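A **layered drink** is a cold mixed drink in which two or more liquids of different colour are poured into one glass so that they stay apart, or blend only slowly, for as long as it takes to serve them. Fruit juice and syrup are the most common pairing. The term also covers drinks in which the colours are meant to run into each other, sometimes called *sunrise* or *bleeding* drinks, and most home versions fall into this second group.

## Principle

Liquids holding more dissolved sugar are heavier than liquids holding less. A thick red syrup poured into orange juice will tend to sink and gather low in the glass, where it spreads upwards by degrees and turns the juice coral or deep orange. A thin red juice has a weight closer to that of the orange juice, so it mixes much faster and leaves streaks and clouds instead of a band.

Temperature also plays a part. Cold liquid is slightly heavier than warm liquid of the same kind, and drinks made with chilled syrup and juice at room temperature often settle more cleanly.

## Ingredients

The base is usually orange juice, strained or unstrained. Pulp slows the movement of the second liquid and can give the drink a cloudy look. Mango and peach juice are also used, though they are thick enough to hold syrup near the surface.

The second liquid is commonly one of the following:

- grenadine or another pomegranate syrup
- raspberry or cherry cordial
- cranberry juice
- hibiscus tea, sweetened and cooled

Garnishes are simple. A slice of lemon or orange, cut crossways so that the segments show, is placed on the rim or served beside the glass. Lemon slices are normally cut last, as the flesh dries out and the rind curls if they are left standing.

## Glassware and tools

Any clear glass will do. Tall straight tumblers show flat bands well. Stemmed wine glasses with a rounded bowl are better suited to bleeding drinks – the curve of the bowl gives the second liquid room to spread, and the stem keeps warm hands away from the juice.

The second liquid is poured from a small vessel with a lip or spout. Measuring beakers, cream jugs and espresso cups are all used. A narrow lip matters more than the size of the vessel, though one holding up to 6 centilitres is easiest to control. Paper cups are often used for rinsing water or spare slices during preparation.

## Method

The glass is filled with juice to about two-thirds of its height and left until the surface is still. The second liquid is then added in one of two ways.

In the *straight pour*, the vessel is tipped directly over the middle of the glass and the liquid falls in a thin stream. It carries its own force down into the juice and produces plumes. In the *spoon pour*, the liquid is run over the back of a spoon held against the inside of the glass, and so enters with little force. The spoon pour gives the sharper band.

Yaroslav Yurchenko, in his household manual *The Panasiuk Table*, advises a steady stream no thicker than a knitting needle and warns against stopping halfway, as the second start disturbs what has already settled. Svyatoslav Kravchuk prefers the spoon for syrups and keeps the straight pour for juices. Both agree that the drink should not be stirred.

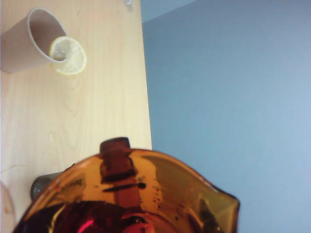
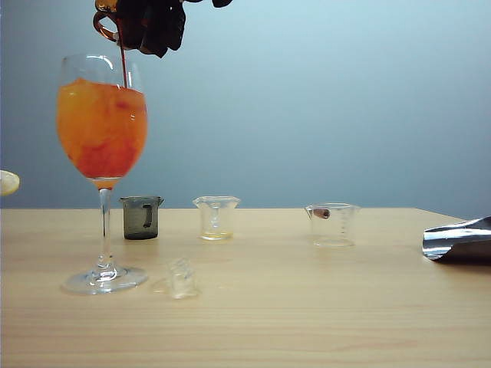
## Serving

Bleeding drinks are served at once. Those made with syrup keep their contrast for six to eight minutes in a still glass, less if ice is added afterwards. Ice, where it is wanted, goes in before the juice. Straws are generally left out, or handed over separately, as they stir the drink when they are moved.

## Regional names

In the Priltera district the orange and pomegranate version is called a *grelix*, and is sold at summer fairs from May onwards. A paler form made with peach juice is known as a *milley*. The two names are often confused outside the district, and some cafés use either word for any drink of two colours.

## See also

- Cordial
- Fruit punch
- Pousse-café
- Stemware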